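Section 4. Setting Up the Dish Task 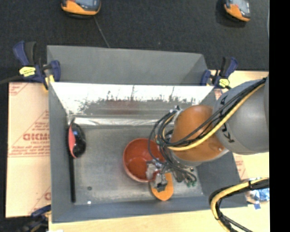

Putting dishes away is the first household chore covered in this manual, and you should read this section before you promise anyone a clean kitchen. The Plultby arm can pick up a bowl. It can pick up a bowl many times in a row. What it can't yet do is your dishes, in the sense your family means when they say it. Begin with a bin that has a few things in it and no more. A round reddish-orange bowl set near the middle of the floor, open side up, is a fair opening problem, and a long black utensil lying against the left side is a less fair one. Clamp the bin at its corners before you power anything up. The arm is stronger than it is polite.

4.1 Before you start

You will need:

A metal bin with straight sides
Bar clamps
One bowl, plastic, that you don't love
One long-handled utensil
A second container for finished items
A chair

The chair is for you. In our September trials the average wait between "starting now" and "bowl picked up" was 19 seconds, and that's a long time to stand over a bowl.

4.2 Preparing the bin

1. Put the bin on a flat bench within reach of the arm. Run the reach check from the Solís menu (see Section 2.6) if you aren't sure.

2. Fit the clamps at the corners and tighten by hand. Push the bin from each side. If it moves for you, it will move for the arm.

3. Place the bowl first, then the utensil. Leave a gap of at least two fingers between them.

4. Lead the cables over the top of the arm and secure them with ties. Leave slack at the wrist. Move the arm by hand through its full turn and watch for anything that pulls tight.

5. Clear the floor of the bin of crumbs, screws and bottle caps. The software gives every object its full attention, and you may find it has spent the morning on a raisin.

CAUTION: Keep hands out of the bin whenever the status light is green. Green means the arm is ready. It doesn't mean you are.

Note: Shiny metal reflects. The Solís software will now and then plan a careful grasp on the reflection of a bowl. Turning off the overhead light helps. So does a dull liner, although the liner then becomes one more thing the arm will try to pick up.

4.3 Running the task

1. From the home screen choose Tasks, then Kitchen, then Clear Bin.

2. Set the speed to Low. There is a High setting. Leave it until you've finished Section 9, which covers breakage.

3. Enter the number of items. If you skip this step the arm will decide for itself when it's finished, and it tends to be an optimist.

4. Press Start and sit down.

5. Let the arm make up to three tries at each item. On the fourth it will stop and show code 341, "Object declined." The object has done nothing wrong. Move it a little and press Resume.

6. When the screen shows Complete, look in the bin before you believe it.

4.4 What to expect

Beryl Oakley ran Clear Bin 1381 times at our Zunham workshop while this manual was being written. The bowl made it to the second container in 590 of those runs with no help from her. She would like it known that she made it every time, using her own arm, in under two seconds.

Bowls go best because they have a rim to pinch. Thick plastic is easier than thin. Long utensils are harder. The gripper may take hold of one end, and the other end swings around and finds something to hit. Anything lying tight against a wall is harder again, as the fingers need room on both sides. Flat items are the worst of all. You'd use a fingernail, and the gripper hasn't got one.

Nothing in this section covers washing. Clear Bin moves things from one place to another, and the water happens elsewhere, done by you. The Filtton splash cover is meant for light spray and is not an invitation to put the arm in a sink.

4.5 If it goes wrong

Arm stops above the bowl and waits: Check the wrist cables for a snag, then press Resume.

Arm closes on nothing and carries it to the second container: Recalibrate (Section 3.2). The count on the screen will be one too high.

Bowl tips over: Press Pause, wait for the light to go amber, and turn the bowl upright. The task won't do this for you. A Flip Item task is listed in the menu but is grayed out in this version.

Bin has shifted: Stop the task, reset the clamps, and run the reach check again.

Utensil is held crosswise and won't fit in the second container: Use a wider container. Wendy Oakley, in support, gets this call more than any other, and that is her whole answer.

Continue to Section 5, Folding One Towel.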